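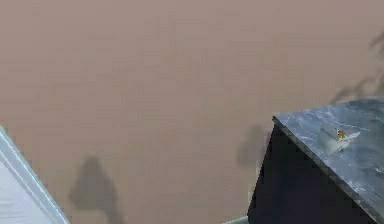 Rekaddale Allotment and Garden Society
Minutes of the March meeting, held in the reading room at 19:30

Present: Bríd Fitzgerald (chair), Mr Vasić, Mrs Zundier, J. Javau (minutes), and nine plot holders who signed the sheet.
Apologies: received from plots 7, 12 and 30.

1. Minutes of the previous meeting
The minutes were read and accepted with one correction. Under item 4 it was written that the lower gate will be painted. It should say repaired. Mr Vasić asked that the painting is also not forgotten.

2. Matters arising
The letter to the council about the footpath was sent. An answer came, saying that our letter has been passed to another department. The chair will write again in April if there is no more news.
The lost wheelbarrow has been found behind the compost bays on plot 22. The holder of this plot was not present.

3. Water
Mr Vasić reported on the two water tanks. The upper tank has a small leak at the tap and he has closed it with tape for the moment. A new tap costs 40 pounds with the fitting. The meeting agreed to buy it.
There was a long discussion about hosepipes. Several members find that the rule of filling cans only is too strict for those with bad backs. Others reminded that last summer the lower tank was empty on many evenings, and the people who come after work had nothing. Mrs Zundier proposed that hosepipes be allowed before nine in the morning, for not longer than twenty minutes for each plot. The vote was eight for, three against, two did not vote. The rule will be tried until the end of September and then discussed again.

4. Money
The balance in the account is 1406 pounds. The rents are paid for all plots except two, and both holders have promised to pay this month. The insurance is due in May and will be higher than last year, but the exact amount is not yet known to us.
A question was asked from the floor, if the rent will go up. The chair answered that there is no plan for this before the autumn meeting.

5. Seed potatoes and onion sets
The shared order has arrived and is stored in Mrs Zundier's garage. Members can collect on any evening after six, but please ring the bell at the side door and not at the front. The variety Charlotte was not available, so those who ordered it will get Nicola instead, or the money back. Please bring your own bags.

6. Old pear trees
The three pear trees along the north wall were planted near 1900, according to the plan that hangs in this room. One has a split branch over the path. Bríd Fitzgerald has spoken with a tree surgeon, who advised to take off this branch and leave the rest of the tree alone. He can come before the blossom opens. The meeting agreed and asked that the wood be kept, as two members would like it for carving.
It was also asked who may pick the pears. The answer is the same as before: everybody, but not with ladders.

7. Open day
The open day will be in June again. Last year there were too few cups and too much cake. Mr Vasić will lend the long table. A list for helpers will hang on the shed door from next week. The plant stall needs young tomato and courgette plants, so members who are sowing now are asked to sow some more and to label them clearly.

8. Any other business
Plot 16 complained about bonfire smoke in the afternoon. The chair read out the rule, which allows fires only after dusk and only from October to March.
A member offered horse manure, free, if somebody has a trailer. Please speak to J. Javau.
The key for the toilet has been copied and the new one turns badly. It should be pulled back a little before turning.

The meeting closed at 21:10. The next meeting is in May, same place and same time.

Minutes written by J. Javau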